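BENCH NOTES, APRIL
from Arlo Holloway

Quick one this month, I have glue on one hand and the shop closes in an hour.

The toast project is moving again. For anyone new, the build is two arms on one stand, a hand on each, and the whole job is: pick up bread, put bread in slot, push lever down. Started it at home in the garage, brought it in to the Park Street room once the arms got too big for my workbench. Bemus is what we call the software side. It's mostly a pile of scripts and one config file that everyone is scared of.

Wrist work first. Took the finger mounts off, cleaned the threads, put them back with thread locker this time. Medium strength, the blue stuff. If you borrow the small hex set PUT IT BACK in the red drawer. I spent 60 minutes hunting for the 2.5.

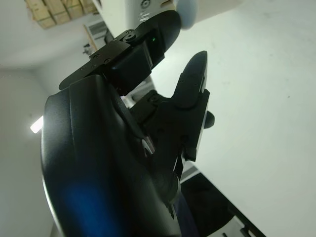 Also rewrote the close command so the fingers ease in over the last bit of travel instead of snapping shut. Old version squashed every slice into a bow tie. New one has a force limit and it's set low, 5 on the Bemus scale, wich goes to 100. Don't ask me what the units are, Hatevov's manual doesn't say and their support people just send me the same manual back.

Bread notes. Cheap sandwich loaf is too floppy, it folds. Seeded stuff sheds everywhere and gets in the joints. Day-old with a firm crust is the one. If you have a heel of something going stale, leave it in the bin by the sink with your name on it.
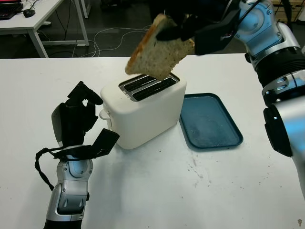 Lining up with the slots is still the hard part. The arm knows where its own wrist is but it has to guess at the bread, and the guess gets worse the further down the slice you go. We pinch at the top edge and let the rest hang, so if the slice is tilted the low corner gets to the toaster first and everything depends on where that corner is. Thinking about a second look from the head camera right before the drop. Or a wider toaster, ha. The Brendodby folks suggested a funnel, printed, sits over the slots. Not against it but it feels like cheating and also it would melt.

Left hand is on lever duty. The lever is small and low on the side, so the index finger does the work and the thumb mostly has to stay out of the way. I want a rubber tip on that finger. Tried a pencil eraser, fell off. Tried heat shrink, better. If anybody has the grippy fingertips people use for counting paper, size small, I'll take two.

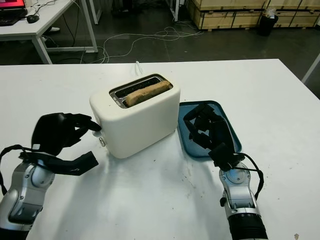

One slice in the slot, left hand at the toaster, right hand over the tray.

Still to do: cable ties on both wrists, the loops catch if you swing out wide. Crumbs off the table before each run please. Somebody needs to check the e-stop button, it's sticking a bit.

Goal is 100 slices without a person touching anything. We are not close. Come by after 7 pm if you want to help, bring butter.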